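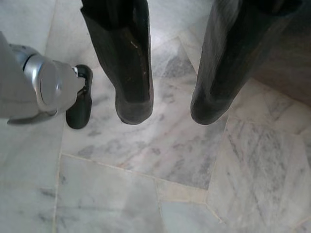

Folke Söderlund wrote:
> The finding aid gives 267 letters in the Ferraro papers, but the
> typed list stops at 238. Is the rest lost, or was it never listed?
> I need the exile years for a short life of him.

Folke,

Never listed. The missing 29 came in a second deposit from his niece in May and were added to the total before anyone typed them up. They are in box 2, in the folder marked Rastora, which was the imprint Evaristo Ferraro ran after he left the newspaper.

Most are to Aldo Fabbri and deal with paper costs and the banned pamphlet. The print run he gives there is 2,000 – the biography by Morena Rizzi has a lower figure, taken from the police file. I would cite both.

Two cautions. Ferraro dated by the postmark when he answered a letter, so his replies can look earlier than they are. And "Amato" in the exile letters is a cover name for Fabbri, as far as I can tell, up to the move abroad. After that I am not sure.

Scans can be ordered by folder, not by item.

Divina Baluyot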